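Drenthorpe data group – minutes, Wed 17 October

Present: Rommel Umali (chair), Jomar Javier (notes), bench operators from both shifts.

1. Count so far. Jomar reported 2255 accepted episodes on the cloth and basket task. The target for the Tromel training set is still 3000. Rommel asked that rejected episodes be kept in their own folder and not deleted.

2. Handheld grippers. Operators are working with one in each hand. Cable drag came up again. Agreed to leave slack at the wrist before each take and to stop the take if a cable catches on the rim.

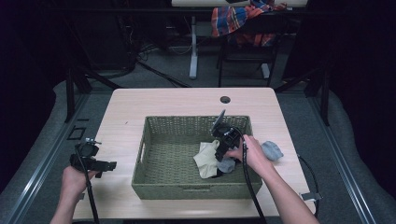 Item 2: handheld grippers at the basket table, right gripper in among the cloths.

3. Variety. Too many episodes start with the basket in the middle of the table. From the next shift the operator moves or turns it every 2 episodes. Cloths may start inside or outside the basket.

4. Labels. Postma wants one line of text per episode. Jomar will write the wording list – short verbs only. Failed grasps stay in if the operator recovers.

5. Storage. Pekamitz drive has 360 GB free. Rommel to order another.

Next meeting: date to be set by email.

Comments (2)

benchtwo: Does item 3 apply to the towel task too?

J. Javier: Yes, same rule.

Contact | © Drenthorpe | Back to top

This site uses cookies. Accept / Settings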